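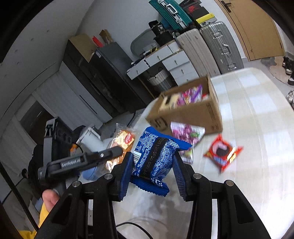
Photo: Anqi Shi / Skinus

About Skinus

We make deploy tooling for small web teams. Been at it for 6 years. Started as one script, still got that script in the repo, please don't look at it.

What we do

You push a branch, Skinus builds it, gives you a preview address, runs your checks, and puts it live when you say so. Rollback is one command. Logs in one place. Works with whatever framework you already use, mostly. PHP, Python, Node, Ruby. Static sites too. Java if you're patient, the first build is slow and we know.

Two products right now:

Pullenier - the build and preview service. Most customers come in through this one.

Faulkner - scheduled jobs and backups. Smaller, newer. Restores are self-serve as of November. Before that you had to email us, sorry everyone.

Where it came from

Yuxi Jin and Seija Riihimäki were both at an agency called Brirberg, looking after client sites. Lots of client sites. Every one of them deployed a different way, half over FTP, one from a laptop that had to be left open overnight. Yuxi wrote a thing to make them all go out the same way. Seija wrote the docs for it, then rewrote most of the thing. Other agencies asked if they could have it. Brirberg was fine with us taking it and became customer number one. Still a customer, still file the longest bug reports.

Who's here

Yuxi Jin - build system, servers, pager on most nights
Seija Riihimäki - product and API, also docs
Anqi Shi - design, front end, this website
Špela Radulović - support and onboarding. If you wrote to us, you've met Špela
Zhiqiang Lu - databases, backups, everything in Faulkner

Small team. No sales department. If you ask for a demo you get one of the five people above, and they will probably share the wrong screen first.

How we work

Remote, one shared office for whoever wants a desk. Releases go out in the morning so that we're awake if something breaks. We run our own sites on Pullenier, same plan you'd buy. Changelog gets written by whoever shipped the change, which is why the tone is all over teh place.

Support is by email and in the dashboard chat. No phone line. We looked into it, we're not good on the phone. Outages go on the status page first, then email, then we write up what happend with the actual cause in it.

Customers

2,000 projects hosted at last check, run by 200 teams. Agencies mainly, some universities, a couple of newspapers, one guy with a very busy site on vintage tractors. Biggest account has 99 projects, smallest has one and it's a wedding page.

Money stuff

No outside investors. Customers pay us, we pay the hosting bill and ourselves. Prices are on the pricing page, all of them, no "contact us" tier. Schools and open source projects get a discount, write to Špela with a link to your repo and she'll switch it on.

Your data

Leave whenever you like. The export button gives you your code, config, environment variables and database dumps in one archive. Accounts closed by mistake can be brought back for a while, so tell us quick.

Jobs

Nothing open at the moment. Next one will likely be a second support person, European hours. Will be posted on the blog and in the changelog.

Get in touch

Support: use the dashboard, faster than email
Press and logos: Anqi
Billing, discounts, invoices with the wrong company name on them: Špela
Security reports: Yuxi or Zhiqiang, any hour, details on the security page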